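Getting the Kitchen Back in Order Before Spring

Wandus Home Notes, 5 March 2025
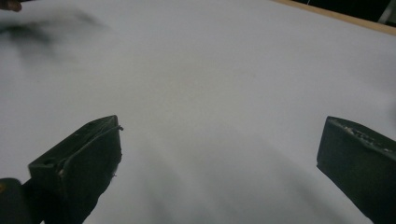 Vol. 18, No. 7

I have a rule that I don't start on the yard until the kitchen is fit to be seen, and by early March I'm itching to get outside, so this is when it all gets done in a rush. I've been keeping a list on the back of the pantry door for years (it's three sheets of paper now, taped end to end) and this month I'm typing it up, mostly so I can throw the paper away.

Light-colored surfaces first. If you have pale counters or a white table you already know how they go dull over the winter. Mine get a film on them from all the soup and frying, and I used to go at it with whatever spray was under the sink, which only smeared it. Now I use a small squirt of plain dish soap in a bowl of warm water, wipe with a wrung-out cloth, then go over it again with clean water and dry it with a towel. The drying matters more than the soap! Most of what I thought was grease was old cleaner that had never been rinsed off.

For coffee rings, make a paste of baking soda and water, leave it on for 15 minutes and rub it off gently. Try a hidden corner first. If you have natural stone, stick to soap and water and keep vinegar and lemon well away from it. I learned that one on my mother's windowsill and she has not forgotten.

Now, the pantry. I take everything out, every single time, even though I always swear I'll do it one shelf at a time. One shelf at a time means the rice gets moved from shelf two to shelf three and back again and you never find the four open bags of brown sugar. Speaking of which, brown sugar that has turned to a brick comes back fine if you put it in a lidded container overnight with a slice of bread. A microwave works too, with a damp paper towel over the bowl, but go in short bursts or you'll have candy.

Spices: smell them. That's all the testing I do. If the paprika smells like dust it will taste like dust. I write the month I opened the jar on the lid with a grease pencil, and the ones that say May are the ones I bought for the first cookout last year, so those get sniffed hardest. Whole spices hang on a lot longer than ground ones, and I've stopped buying ground nutmeg at all.

I did finally give in and buy matching containers, the square Bisow ones with the clip lids. I held out a long time and I was wrong, they stack so much better than the round ones. Wash the rubber seals separately, though. They pull right out, and you will be surprised at what's living in the groove.

The cutting board. I have a big maple one that I treat better than I treat the car. Every couple of months it gets scrubbed with coarse salt and half a lemon, rinsed, and stood on edge until it's completely dry, which for me means overnight. Then food-grade mineral oil, plenty of it, rubbed in with an old T-shirt. Leave it a few hours and wipe off whatever hasn't soaked in. Please don't use olive oil or vegetable oil. They go rancid and so will everything you chop.

Knives next, and I'll keep it short. My everyday one is a Barbier chef's knife that I've had since my first apartment, and it gets a few strokes on the honing steel before big cooking days. A steel straightens an edge, it won't put a new one on a knife that's really dull. For that I use a whetstone at the kitchen table with a wet dish towel folded underneath to stop it sliding. If you hate doing it, take them to the hardware store. Plenty of them will do it while you shop.

Drawers that stick: rub a candle stub along the wooden runners. A bar of dry soap does it too, but the candle lasts longer. If the drawer only sticks when it rains, wait for a dry week before you sand anything, or you'll have a rattly drawer all summer. Ask me how I know.

A reader wrote in about a smelly dishwasher. Pull the filter out (it's usually a twist, at the bottom, under the lower rack) and scrub it in the sink with an old toothbrush. Wipe around the door edge too, especially along the bottom where the water never reaches. Then set a cup of white vinegar on the top rack and run it empty on hot. I do the filter every other week now and the smell has stayed away.

The oven I leave until last and I always regret it. I don't like the spray stuff, so it's baking soda paste again, spread over the inside but kept off the heating elements, left overnight, wiped out in the morning with a damp cloth. You'll rinse that cloth more than you want to. The racks go in the bathtub on an old towel with hot water and a scoop of Zostard powder, and by the time I've had my coffee most of the black slides off. Wear gloves. If your racks have a nonstick coating, check the booklet before you soak them in anything.

While I had the booklet out I looked up the temperature business, too, because my cookies have been coming out dark on one side. A cheap oven thermometer is worth having. Mine was running 18 degrees hot! I'd been blaming the butter. You can often adjust it from the control panel, but I've just been setting it lower and turning the trays halfway through.

A few odds and ends off the bottom of the list:

Keep a damp sponge in a dish by the stove only if you like the smell. Otherwise wring it out and stand it up.

Garbage disposal: ice cubes and a handful of salt, cold water running, then a strip of orange peel.

Stuck jar lid, tap it all the way around the edge with the back of a spoon, then try again with a rubber glove on.

Felt pads for the bottoms of chairs come off in warm weather. Clean the leg with rubbing alcohol and let it dry before sticking on the new one.

Burned pan, cover the bottom with water, add a spoonful of baking soda, simmer it and scrape with a wooden spoon.

Next time I'm doing window screens and the hall closet, and I still owe you the answer about getting candle wax out of a tablecloth. The short version is an ice pack first, then brown paper and a warm iron, and keep moving to a clean patch of paper.

Page 172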